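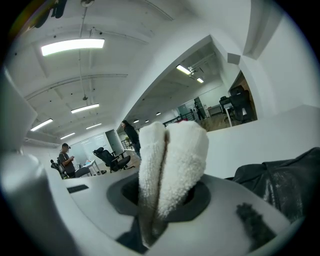

乐队Surnia宣布复出,新专辑《Putness》仍无发行日期

2018-06-26 音乐资讯

沉寂一年多的另类摇滚乐队Surnia昨晚通过邮件列表向歌迷发出一封信,宣布乐队“重新开始工作”,并预告新专辑《Putness》以及一轮共8场的巡演。信很短,没有署名,也没有附上任何新歌片段。

熟悉这支乐队的人对这套做法不会陌生。今年一月,Surnia清空了全部社交账号,只留下一张深灰色的头像。歌迷论坛随即热闹起来,有人把头像调亮度,有人数旧专辑封面上的线条,还有人认定乐队会在某个特定的日子发歌。那个日子过去了,什么也没有发生。之后几个月里,账号又换过两次头像,每换一次,论坛上就多出几十页推理。

现在信来了,内容却比推理帖少得多。专辑名有了,曲目没有;巡演场次有了,城市只公布了两个。首场定在Pronstead,第二场在Dahlgren,其余六场写的是“稍后公布”。预售却已经开始:最便宜的站票88元,所谓“早鸟套装”164元,包含一张门票、一件T恤和专辑的数字下载码。下载码何时可以兑换,购买页面上没有写。

也就是说,歌迷眼下可以为一张不知道有几首歌、不知道哪天出的专辑付钱。这在业内算不上新鲜事,近几年先卖套装再交唱片的乐队不少,套装销量有时还会计入专辑成绩,把首周名次推得很好看。Surnia上一张专辑就搭着门票卖过,首周冲得很高,第二周便跌出了前列。

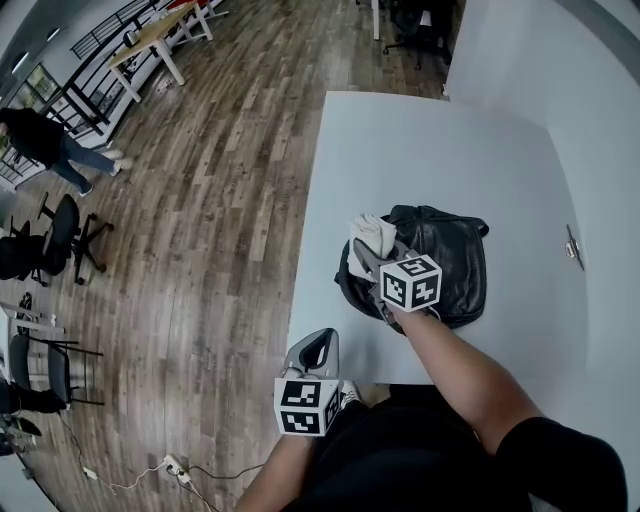
桌上的黑色皮包和白布。

乐队方面在信里把这段空白称为“必要的安静”。这个说法可以有很多种理解。上一轮巡演后半程有两场临时取消,当时给出的理由是设备运输问题,退票拖了很久,部分购票者至今仍在论坛里追问手续费。新信对此只字未提。与原唱片公司的合约是否续签、新专辑由谁发行,信里同样没有交代,购买页面底部的版权信息一栏目前是空白。

音乐上的线索也不多。信中唯一谈到新作的句子说,《Putness》是乐队“迄今最诚实的作品”。上一张专辑发行前,他们用过几乎一样的话。那张唱片里有两三首写得确实好,鼓和贝斯的配合比早期松弛,主打歌的副歌到现在还常在电台里听到;剩下的篇幅则被大段合成器铺垫占去,现场版也没能救回来。新专辑会往哪个方向走,凭一句宣传语无从判断。

门票方面,Pronstead一场的站票在预售开始后不久显示“余量紧张”。场馆没有公布预售放出的票数,这四个字能说明多少问题,读者可以自己掂量。Dahlgren一场目前各档位均可购买。套装一经售出不退不换,单独购票者可在开演前申请转让,转让须通过官方页面办理。

本站已就专辑发行日期和其余场次向乐队经纪方询问,截至发稿时未收到答复。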